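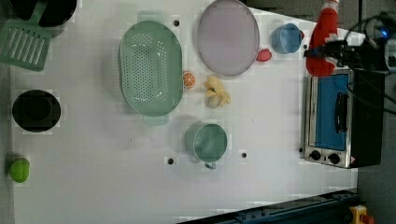
Good Practice at the Bench: A Conversation with Carola Baumgart

February 28, 2020

When the Toltmont laboratory adopted its bench rules for manipulation work, the document ran to 16 pages. Carola Baumgart, who leads the working group on practice standards, considers that too long. The revision due in May will be shorter.

"People read the first two pages and sign the last one," she says. "We want the rules that matter to be at the front."

The rules apply to any station where an arm handles household objects within reach of staff. They cover the layout of the table, the condition of the objects, the duties of the operator and the keeping of records. Ms. Baumgart places layout first. Toy kitchenware is light and slides easily, and a cup lying on its side is a different task from the same cup standing up. Under the present text, both positions are allowed, but the starting position must be written down before the arm is enabled.

"A cluttered table is a fair test," she says. "An unrecorded one is of little use to the next team."

The group spent four meetings on the question of reach. Its members agreed that no one may put a hand on the table while the arm is enabled, even to straighten a plate. Benedikt Brandes, who trains new operators, asked for the wording to be absolute. "If you allow a quick correction, you have to define quick," he says. "I did not want to teach that."

Cables proved harder. The draft requires that they be checked through the full travel of the arm at the start of each shift – a step that some teams regarded as excessive. Ms. Baumgart accepts that it takes time and does not intend to remove it. Fabric sleeves are to be checked in the same round for tears and loose edges.

Stations with doors or knobs on the table, such as a toaster oven, will have a separate section. Régis Lefèvre is drafting it, and it will set force limits for pulling and turning. The figures have not been agreed.

Comments on the draft may be sent to Embla Nyberg, who keeps the register of changes. Each comment will receive a written reply.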